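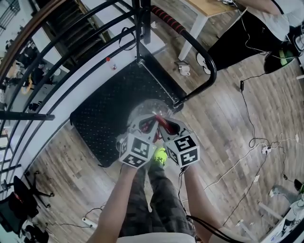 Kukex Tag Tracker

Kukex is the tracking software we wrote for hand-held grippers, and it grew out of our own frustration. We had a gripper with marker cubes on it, a camera looking down from head height, and hours of footage in which the fingers kept losing their place every time a wrist turned over. So we sat down and wrote the thing we wished we could buy, and now you can (we're very happy about that!).

What it does

Kukex reads the square black-and-white markers on the gripper's cubes and works out where each finger is and which way it's pointing, for every picture in the recording. Each cube is treated as one solid body, so a tilted cube showing just a face or two still gives you a usable pose. When all the faces of a cube are hidden, Kukex marks that stretch as a gap and leaves it for you to fill or drop, because a made-up path is worse than a missing one when you're training a policy on it.

Soft and see-through things

Crinkly clear bags are a special favorite of ours. They bend light, they change shape the moment you pinch them, and object trackers tend to get badly confused. Kukex takes the grip from the fingers alone, so the bag can crumple however it likes and your finger paths don't depend on it.

What you get

Kukex Desk, for cleaning up recordings, with a timeline that shows gaps in orange
The Monomel export tool, which writes finger poses and opening width to plain tables
A cube calibration wizard that takes 12 minutes from start to finish
Printable marker sheets in 13 sizes
A year of updates and email help, answered by Areti or Rafail, who both wrote large parts of the code

What you'll need

A Linux computer with 17 GB of free disk space, a camera whose lens you've calibrated, and flat, matte markers. Please do skip the glossy paper. Loukia spent most of April chasing a wobble that came down to shiny printouts, and we'd love to spare you the same!

Licensing

One license covers a whole lab, up to 50 recording stations. Students can write to Vangelis Fragkou for a free copy to use on a thesis.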